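Friday, February 14, 2020
by the night-shift half of the Cutar bench

Valentine's Day, and I spent most of it holding hands with a robot. Ha. Well, holding the handles, which move the arms, which is close enough.

So today was teaching day on Hako (that's what we call the box, I don't think I've ever explained that in here). Same wooden piece as last time, the one with the bar along the back, and both arms have to come in and work over it without bumping each other. I move, it copies, it gets saved, and then I put everything back and go again. The goal was 40 saved runs before dinner. I was so sure I'd breeze through it!

First two went in the trash. I was rushing the left side, and when I rush, my wrist does this little twitch, and then the arm does the little twitch too, very faithfully, like a kid repeating a bad word. Slowed way down after that. I hummed. Humming helps, don't ask me why.

I do love the butterfly wallpaper. Pink on all three walls, and I've been staring at it so long I have a favorite wing. The plants in the amber vase are still in their back corner, and the little succulent has its spot up in the wire basket.

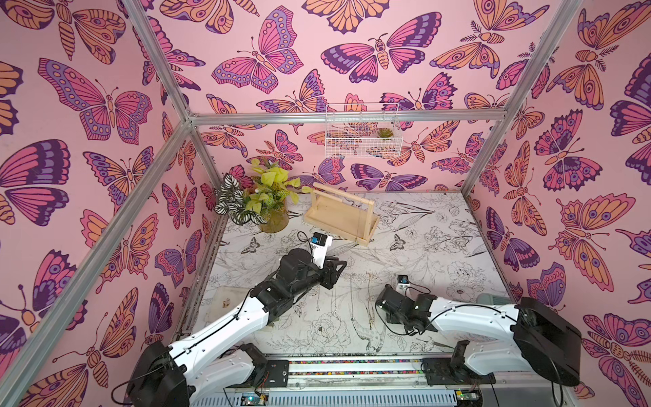
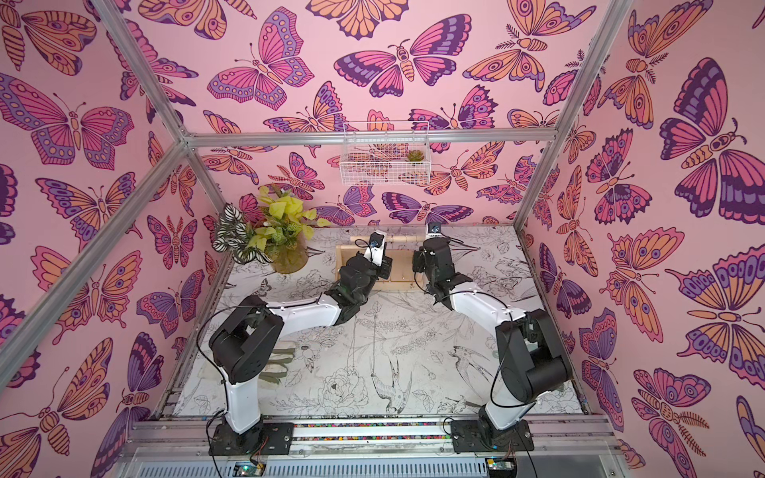 Both arms, butterflies all around, and the wooden piece I now see when I close my eyes.

Later, on the couch

Stopped 7 short of the 40. My shoulders were up by my ears and the last run was sloppy, so I called it. I'd rather save a good one tomorrow than teach it my tired habits tonight.

The hard part is still the depth. Sideways I'm fine, but lowering the grippers I always stop a hair too high and then creep down, and I bet the robot is going to learn the creeping. I need to try the Barbieri handles again, they felt stiffer back in July and I complained the whole time, but maybe stiff is what I want.

Picked up noodles on the way home. Diko gets its software update on Monday, so I have to copy my runs off before then. Writing it down so I do it.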